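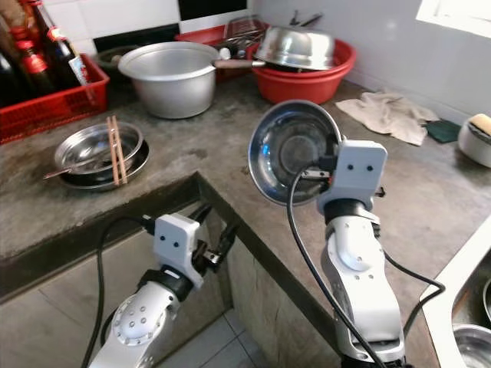
Die flache Edelstahlschüssel an der Betonplatte.

Freitag, kurz nach sechs

Schlecht geschlafen, um vier schon wach. Regen bis zum Morgen, danach Wind aus Westen. Habe mir Kaffee gemacht und die Abschrift vom Kirchenbuch weitergeführt, damit der Tag wenigstens einen Anfang hat. Ich hänge immer noch im Jahr 1632. Der Schreiber hat dort gewechselt, die neue Hand ist klein und schräg und kürzt fast jedes zweite Wort ab. Zwei Taufen habe ich sicher, bei der dritten lese ich den Namen der Mutter einmal so und einmal anders. Habe beides mit Bleistift an den Rand geschrieben und weitergemacht.

Gegen neun rief Palesa Van der Merwe an. Sie hat die Seiten durchgesehen, die ich ihr im Dezember geschickt hatte, und meint, dass ich das lange s an mehreren Stellen für ein f gehalten habe. Das stimmt, ich habe es gleich nachgeprüft. Ärgerlich, vor allem bei den Ortsnamen. Aus Wernevell hatte ich zweimal etwas gemacht, das es nie gegeben hat, und danach einen halben Nachmittag auf der alten Karte gesucht. Sie schlägt vor, dass wir künftig jede Seite getrennt lesen und erst hinterher vergleichen. Kostet mehr Zeit, ist aber wohl richtig. Ich habe zugesagt.

Mittags Kartoffeln vom Vortag gebraten, dazu ein Ei. Die Post kam spät: eine Rechnung und die Antwort vom Archiv. Der Band mit den Pachtlisten ist beim Restaurator, vor dem Frühjahr gibt es keine Einsicht. Kopien vielleicht früher, man will sich melden. Damit fehlt mir die Verbindung zwischen der Familie Villaseñor und dem Hof am unteren Weg. Ich weiß, dass ein Sohn dort gearbeitet hat. Ob als Knecht oder als Pächter, steht nirgends, was ich bisher hatte.
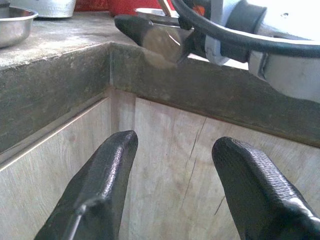
Am Nachmittag die Zettel sortiert, nach Höfen und nicht mehr nach Jahren. Das hätte ich schon im Herbst tun sollen. Der Stapel für Drirnus ist jetzt der dickste, was mich überrascht hat, der Ort hatte ja kaum Häuser. Vermutlich sind dieselben Leute unter verschiedenen Schreibweisen mehrfach drin. Bei einem Ehepaar bin ich inzwischen überzeugt davon, die Paten sind dieselben und die Abstände zwischen den Kindern passen. Habe die vier Zettel mit einer Klammer zusammengesteckt, aber noch nichts übertragen.

Um drei kurz hinaus, einmal bis zur Brücke und zurück. Das Wasser steht hoch, die Wiese dahinter ist nass bis an den Zaun. Unterwegs Eustaquio Cervantes getroffen. Er fragte, ob das Heft zum Sommer fertig wird. Ich habe gesagt, das Kapitel über die Höfe ja, die Stammtafeln eher nicht. Er will die Einleitung noch einmal kürzen, ihm ist der Teil über die Mühle zu lang. Mir eigentlich auch. Er hat außerdem eine Abschrift von seinem Großvater gefunden, lateinisch, mit Bleistift, und bringt sie nächste Woche vorbei.

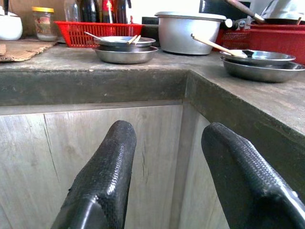
Die graue Arbeitsplatte über Eck, darunter die Fronten aus hellem Holz. Im linken Feld ist ein feiner Riss.

Abends noch eine Stunde am Text gesessen. Den Absatz über die Mühle um die Hälfte gekürzt und den Rest in eine Fußnote gesetzt. Liest sich besser. Die Jahreszahlen im zweiten Abschnitt muss ich alle noch einmal gegen das Buch halten, seit Palesas Anruf traue ich ihnen nicht.

Neue Bleistifte kaufen, und die Lampe am Schreibtisch flackert wieder. Dem Archiv wegen der Kopien am Montag schreiben. Halb elf, Licht aus.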